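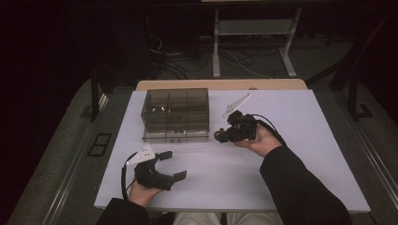
Figure 1. White tabletop with two hand-held grippers and a clear box.

3. Effect of soaking time on cord shrinkage

Cotton cord from Mornell was cut into 300 mm lengths and divided into 11 groups. Each group was soaked in tap water at room temperature, then dried flat on a rack. Lengths were read before soaking and after drying with the same steel rule. Sumathi Nambiar took the readings and Gopinath Raju repeated them without seeing the first set.

Mean shrinkage rose with soaking time up to nearly 2 hours and was flat after that. Tightly laid cord shrank more than loosely laid cord in every group.

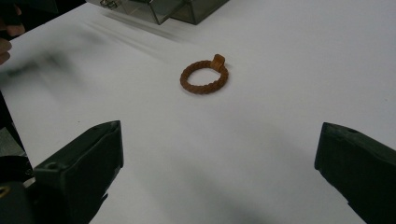 Figure 2. Small braided ring, orange-brown, with a rectangular tab.

Braided samples were left out of the averages, as their strands do not lie along the measured length. Drying temperature was not controlled and should be fixed in any repeat of the test. Raw readings are in Appendix B.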